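Chapitre 3
Trier et ranger les fruits et légumes

Objectifs du chapitre
Reconnaître les produits qui se gardent ensemble et ceux qu'il faut séparer.
Choisir un contenant adapté.
Préparer une surface de tri dans un logement de petite taille.

Au retour du marché, les achats arrivent mélangés. Les légumes à feuilles se retrouvent sous les agrumes, les fruits mûrs contre les fruits fermes. Le tri prend peu de temps s'il est fait tout de suite, avant que les sacs soient vidés au hasard dans la cuisine.

Le premier travail consiste à étaler. Il faut une surface plane, dégagée et protégée. Une table convient. Dans un studio, on peut utiliser un lit, à condition de couvrir la couette d'une feuille de plastique assez large pour que rien ne touche le tissu. Genalyn Dalisay, qui a tenu l'épicerie Awan à Nirkham, conseillait de poser les pièces une par une et de ne jamais renverser le sac.

On regroupe ensuite par famille. Les mandarines vont ensemble, les prunes ensemble, les grenades à part : leur écorce est dure et marque les fruits tendres. La carotte et le bok choy sont des légumes de réfrigérateur. On les met chacun dans un plat ou une assiette pendant le tri, pour ne pas avoir à les reprendre à la main.
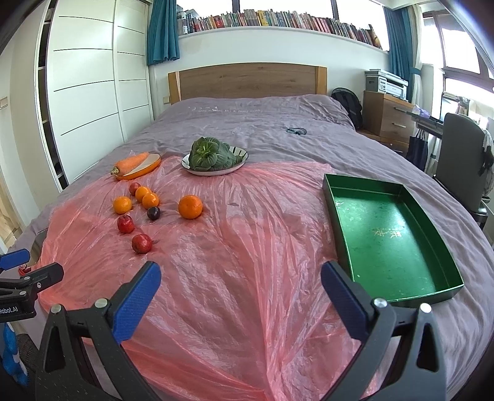 Le choix du contenant vient en dernier. Un plateau à bords relevés retient les fruits ronds et se transporte d'une pièce à l'autre sans difficulté. Une assiette plate suffit pour un légume à feuilles, qui ne roule pas. On évite d'empiler les prunes sur plus de 2 couches.

Les pièces abîmées sont mises de côté et consommées le jour même. La section 3.1 traite des agrumes et des grenades, la section 3.2 des fruits à noyau, la section 3.3 des légumes à feuilles et des racines.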